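Why Does a Bottle Cap Leave a Little Ring Behind?

By Atieno Kioko

Okay, go and find a drink bottle. Any plastic one with a screw cap will do, and if it hasn't been opened yet, even better (ask first, please, because I don't want a grumpy letter from your grandpa). I'm going to tell you about the part of the bottle I like best, and it's tiny.

I started looking closely at bottles when I was nine and stuck on a very long bus ride to Prallolden with my uncle Reinaldo. I had one bottle of juice, no book, and nothing to look at but rain. So I looked at the bottle. I looked at it for two whole hours! By the time we got there I had a list of questions as long as my arm, and I've been finding out the answers ever since.

Let's start at the top. Run your thumbnail around the side of the cap. Feel those bumps? Zzzzip! Those are called ridges, and they're there for your fingers. Skin slides easily over smooth plastic, especially if you've just washed your hands or you've been eating chips. The ridges give your skin something to push against, the same way the bumps on the bottom of your sneakers push against a muddy hill.

Now look just under the cap. On lots of bottles there's a thin ring hugging the neck, usually the same color as the cap. It's called a tamper band. "Tamper" means to mess with something when you're not supposed to. Before a bottle is opened for the first time, the ring and the cap are joined together by lots of little plastic bridges, and they're so small you have to squint to see them. When you twist the cap, it goes up. The ring would love to go up too, but it's caught under a bump on the bottle's neck. So the bridges snap, and you hear that crackly click-click-click.

I love that sound. It's the bottle telling you that you're the first one in. If you ever twist a brand-new drink and there's no crackle at all, show a grown-up before you take a sip.

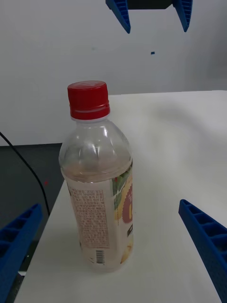
Next come the shoulders. Yes, bottles have shoulders! They're the part where the skinny neck spreads out into the wide body. Some are smooth and round like a snowman's, and some have flat faces that meet at edges, a bit like a cut jewel. Those flat faces are called facets. They make the bottle sparkle when a lamp is on, which is pretty, but shapes like that can help with strength too. Try this with a sheet of paper. Hold it flat by one end and it flops over. Fold it back and forth like a fan, hold it by one end again, and it sticks straight out. Same paper! The folds made it stiffer, and thin plastic can be helped in the same kind of way.

Then there's the label. I used to think labels were only for the pictures, and I always picked my juice by whichever one had the best fruit on it. My friend Odair Seixas used to work in a little shop called Aguiar, and he taught me to turn the bottle around and read the boring side. It isn't boring once you get going. The small writing can tell you what's in the drink, how much there is, who made it and how to store it. If the drink was made to be sold in another country, the writing might be in an alphabet you can't read yet. Korean is a great one to look up, because its letters are stacked together into neat blocks, and each block is one beat of a word. You could learn to write your own name in it this afternoon.

Look for the barcode, too. That's the patch of black and white stripes. A scanner at the store shines light on it, the white parts bounce back more light than the black parts do, and a computer turns the pattern into a number. The number tells the store which drink it is, and beep, up comes the price.

One more thing, and this one's an experiment. Fill a clear bottle halfway with water, put the cap on tight, and draw a line on the outside where the water stops. Now tip the bottle sideways, slowly. What does the top of the water do? Dumisani, who lives next door to me and is six, was sure it would tip along with the bottle. Make your own guess before you try it!

When you're done, empty the bottle and give it a rinse. Some places want the cap screwed back on for recycling and some want it off, so check what the rule is where you live. I keep a few caps in a jar, ridges and all, and my best one is green.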